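Review: The Zarska Household Task Pack, Second Release
9 Jul 2022

Our group purchased the Zarska task pack in May and has now used it for long enough to offer an assessment. The pack is a paid add-on for the Ostberg simulator. It supplies furnished rooms, a wrist-camera view for a two-finger gripper, and a set of scripted household tasks against which a control program can be tested before it is moved to hardware. This review covers the single-arm edition only. The two-arm edition is sold separately, and we have no experience with it.

Readers of this blog will recall that our earlier work relied on the Petkov rooms, which are free of charge. The Petkov rooms remain a sound choice for teaching. Their walls and floors are plain, however, and programs trained in them have tended to do poorly when shown a room with any pattern or surface texture. The Zarska pack was purchased to address that weakness.

Installation and licensing

The pack is licensed per workstation, and the license must be renewed each year. Installation was completed by Suqin Lei in one afternoon. The installer requires the current version of Ostberg and will stop without a clear message if an older version is found. The vendor has acknowledged this in its release notes. Users who keep several versions on one machine should set the path by hand before they begin.

The download contains 261 room layouts and 44 tasks. Each task can be run in any layout that holds the necessary fixtures, and the pack includes a table showing which combinations are permitted. The table is accurate in our experience, with one exception: two of the drawer tasks are listed for hallway layouts that contain no drawers.

Test procedure

We ran 2,000 trials over a period of several weeks, divided among tasks that we considered close to our own needs. These were mainly tasks performed at or near a wall, including switches, wall-mounted boxes, small doors and recessed fittings. Qianru Shao prepared the start positions and reviewed the logs. Our own control program was used without changes for all trials, so that results could be compared with those from the Petkov rooms.

The wrist view is the principal strength of the product. Wall finishes carry a fine texture that holds up at close range, and edges between one surface and another are clean. Metal fittings have their screws modeled, which gives a vision system something to hold on to when most of the view is taken up by a single color. Rooms are dressed with framed prints and similar items, and these may be moved or removed through the settings file.
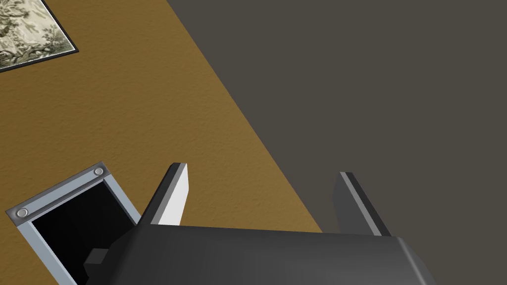

Lighting is less satisfactory. The default setting is soft and even, and shadows are faint. A program that depends on shadow to judge the distance between a fingertip and a wall will receive little help from it. A second lighting setting with stronger shadows is provided, but it slowed our workstations considerably, and we did not use it for the full set of trials. We would ask the vendor to offer a setting between the two.

Contact behavior is acceptable. The fingers stop at solid surfaces as they should, and we recorded few cases of a fingertip passing into a wall. Such cases occurred almost entirely at the inner corners of recessed openings, when the arm approached at a steep angle. Reducing the time step removed most of them.

Support and cost

Support requests are handled through Rinent, the regional reseller, and replies were courteous and reached us within two working days. The price is 70 per workstation per month at the research rate, billed yearly in advance. A trial license is available on request, but it is limited to the kitchen layouts and would not have allowed us to judge the features described above.

Recommendation

We intend to renew the license for two of our workstations and to keep the Petkov rooms in use for coursework. Groups whose tasks take place on open tables will find less reason to pay for the pack, as its table scenes are few and simply furnished. Groups working close to walls and fittings should request a quotation, and should ask Rinent whether the drawer table has been corrected before placing an order.

Our settings file and the list of start positions will be sent to readers who write to the address on the contact page.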